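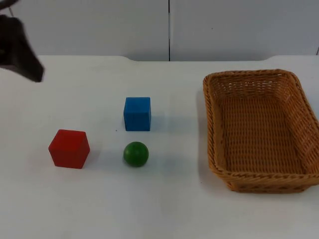

Why did people once put blue in their white laundry?

Old cotton and linen turn yellow, and a faint tint of blue cancels the yellow so the eye reads the cloth as white.

I love this fact more than I can reasonably explain. I came across it as a kid, on the back of a box in my grandmother's wash house, and I remember thinking it had to be a mistake. You want the sheets white, so you dip them in blue? Then she let me stir. The tub went the color of a swimming pool, the pillowcases went in looking tired, and an hour on the line later they were so bright I squinted.

That was laundry bluing, and for a long stretch it was as ordinary in a house as salt. It came as liquid, as powder, as balls tied up in a twist of cloth, and as little pressed blocks you could hold between two fingers. Most people under fifty have never seen any of it. I've spent the past winter talking to some of the ones who have, and I have never had so much fun ruining shirts.

A good place to start is Becerra, where the Mellatum works pressed bluing from the year the railroad spur went in until the boilers were finally shut off. The building is now partly a tile warehouse and partly nothing. Elvia Olvera grew up across the street from it. She is 95, and she can still tell you which way the wind was blowing on any wash day of her childhood, going by whose steps turned blue.

"The dust got everywhere," she told me. "The cats were blue. My brother's ears were blue. My mother would complain about it and then go over and buy the stuff at the gate, where they sold the broken ones cheap."

She showed me how it was done in her mother's kitchen. You never dropped the block straight into the tub. It went into a square of old sheet, knotted tight, and you swished the bundle through clean rinse water until the water looked right. And how did you know when it looked right? You scooped some up in your palm. If your skin looked faintly like a winter sky, you stopped. If it looked like ink, you poured half of it on the hydrangeas and started over. (I asked if the hydrangeas minded. She said they were the worst hydrangeas on the block.)

Elvia's daughter-in-law, Estrella Huerta, keeps the works' last order book in a dresser drawer, wrapped in a tea towel. It runs to 1,637 orders, in three or four different hands, and I could have read it all day. Hotels, a convent, a barber, a man who wanted enough for "one wedding, large." The Susema steam laundry shows up so often that whoever kept the book eventually gave up and just drew a little S.
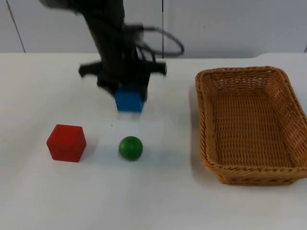
Bluing came in two main kinds, and the difference matters a great deal if you plan to try it. The older household blocks were mostly ultramarine, a pigment that had been ground from lapis lazuli and priced accordingly until chemists in the 1820s worked out how to cook it up from clay, soda, and sulfur. Within a generation a color that painters used to save for the robes of saints was going into the wash with the socks! Ultramarine doesn't dissolve. It hangs in the water as very fine grains and settles on the fibers, and that's why the knotted cloth was so important, to hold back the lumps. Mellatum pressed its blocks square, and if you picture a small blue cube like the one held over the table up there, you have the general idea, although Elvia remembers the fresh ones as a darker, chalkier thing that came off on whatever touched it. The other kind is Prussian blue, usually sold as a liquid. It goes into water beautifully and behaves itself right up until it meets anything alkaline, at which point it can break down and leave rust-colored spots on your best tablecloth. Rinse out every trace of soap first. I didn't, and I now own a tablecloth with freckles.

What finished bluing off was a newer trick. Around the middle of the last century, detergent makers began adding optical brighteners, compounds that soak up ultraviolet light and give it back as a bluish glow. Same idea, really. The cloth is still yellowing underneath, and the eye is still being gently talked out of noticing. But the brightener was already in the box, and the rinse tub and the knotted rag could go. Few people missed the extra step on wash day, which was hard enough work already.

Vikas Sandhu misses it, though he's far too young to have done it the first time. He restores table linen out of a narrow shop behind the old Drarker department store, and he goes through a jar of ultramarine every couple of months. Modern brighteners look wrong to him on antique damask. "They glow," he said, pulling a face. "You put a napkin from your great-grandmother's trousseau by a window and it looks like a highway sign." Bluing gives a quieter white, with some shadow in the folds. He laid 2 napkins from the same set side by side for me, one treated and one left alone, and I'm not exaggerating when I say I made a noise. The plain one was a pleasant cream. The other looked like fresh snow with the sun just gone off it.

The uses outside the wash tub are where I really lost my weekends. People whitened wool and horses' tails with it. Housepainters stirred a pinch into whitewash to take off the yellow cast, and a heavier hand gave you the blue doorways you still see on the older streets in Becerra. Citlali Esquivel, who has repainted her own front door the same blue for as long as she has lived there, mixes it by eye in a bucket of limewash and lets the neighbors vote on the first coat. They always say it's too dark. It dries much lighter, they forget that every time, and she has stopped reminding them because she enjoys the argument.

Her cousin Getsemaní Valdovinos teaches grade school and uses the liquid kind to grow salt crystals on lumps of charcoal, an old kitchen-table experiment that still beats anything on a screen. Salt, water, bluing, a splash of ammonia poured in by the grown-up with the window open, and by the next morning the charcoal has sprouted something like coral. I tried it on 03/07/2024 in a pie dish on top of my refrigerator and checked it so often that I nearly knocked it into the sink. It grew over the rim, down the side, and onto a takeout menu. I kept the menu.

If you want to try bluing on actual laundry, start with an old white T-shirt and cold water. Wash it and rinse it well. Mix the bluing into a full basin before the cloth goes anywhere near it — a drop straight onto cotton will leave a spot you'll be looking at for a long time. Go paler than you think. Keep the shirt moving, lift it out after a minute or so, wring it evenly, and get it onto a line. Sun helps. So does wind, and Elvia would like it known that the line should run north to south, though she wouldn't tell me why.

My own shirts are hanging up as I write this. One of them has a blue elbow. The rest look wonderful, and there's half a bottle left, and my neighbor has just made the mistake of telling me her curtains look dingy.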